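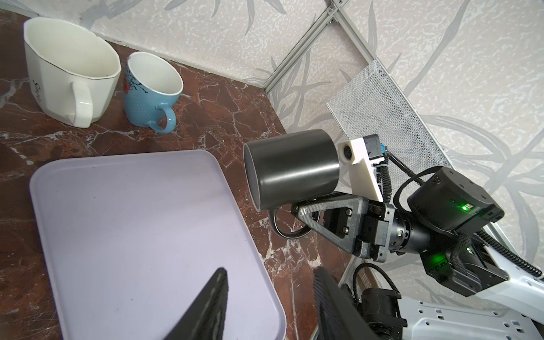 I got to Yesenia Contreras eleven minutes late because I was in a ranked match of Plamel and didn't want to drop the points. She forgave me right away, which I guess you'd hope for from the person who designs the ranked mode. "Did you win?" she asked. I had not won. "Okay, well, then we can talk about matchmaking."

If you haven't been keeping up, Plamel is the creature-drafting auto battler from Castow, and its next big update, Tullum, is the one people have been yelling about on the forums since February. It throws out the old shared shop, adds a river that runs through the middle of the board (yes, a river!) and brings in a whole pile of new creatures. Contreras leads the design side. Mahnaz Hassanpour, who handles balance, joined our call too and kept cutting in with corrections, and I loved every one of them.

I started with the river, because of course I did. Units standing in it get carried one space downstream every few seconds, so a perfect corner setup can fall apart halfway through a fight.

"The first version was way too mean," Contreras told me. "It moved everybody, every second. You'd place your carry in the back and it would just float over to the enemy team and die."

"It was funny, though," Hassanpour said.

"It was funny for the person watching."

The version going live is slower, and heavy creatures don't move at all. Hassanpour says that one change took 29 builds to settle, mostly because the tanks got too good once they could park in the water and stay put. Their fix was to make heavy units take a bit of extra magic damage while they're in the river. I asked if that's spelled out anywhere in the game. There was a pause. "It's in the tooltip," she said. "It's kind of at the bottom of the tooltip."

Then there's the shop. Right now everyone in a Plamel lobby pulls from the same pool, so if three players want the same beetle, all three have a bad time. In Tullum, each player gets a private pool plus a small market in the middle that opens every 7 rounds. I told them I'd miss ruining other people's plans, and I meant it. I hold pieces I don't need all the time, purely out of spite.

"You can still do that at the market," Contreras said. "We left it in for people like you."

Hassanpour had numbers on this. In the last closed test they looked at 2,893 matches, and the thing she cared about most was how early players felt their game was over. "People were quitting in their heads by the second carousel," she said. "They'd still be sitting there, but they'd stopped buying anything. With the private pools they keep trying a lot longer. They still lose! But they lose while doing something."

We went off on a long tangent about Mwakalinga, the big horned tortoise that was on every winning board last season. I've got strong feelings about that tortoise. Contreras said it's staying, but its shield no longer stacks, and it costs 2 more gold. I may have cheered out loud.

"He's going to be fine," Hassanpour said. "He might be a little bit bad for one patch. People will be so happy, and then they'll complain that he's bad."

I asked whether they read the complaints. Contreras reads all of them in the week after a patch and then makes herself stop. She brought up one long post from a player who had drawn out all of the board positions by hand to show that going second in the river gave you a worse start. "And they were right," she said. "We'd missed it. We flipped the current every other fight after that." The player got a thank-you message and, I'm told, a hat for their avatar.

Team mode was the last thing on my list, and it's where they got cagey. Tullum launches with solo ranked and a casual queue, and pairs will come later. Later when? "Later," Contreras said. I tried again with different words and got the same word back, plus a laugh. Hassanpour did let slip that they've been playing it at lunch, with both partners sharing one river, and that she and Contreras are no longer allowed on the same team.

"She floods my side," Contreras said.

"I do flood her side," Hassanpour said.

Tullum hits the public test server on 21/08/2024, and your current rank will carry over to it. Mine, sadly, will too.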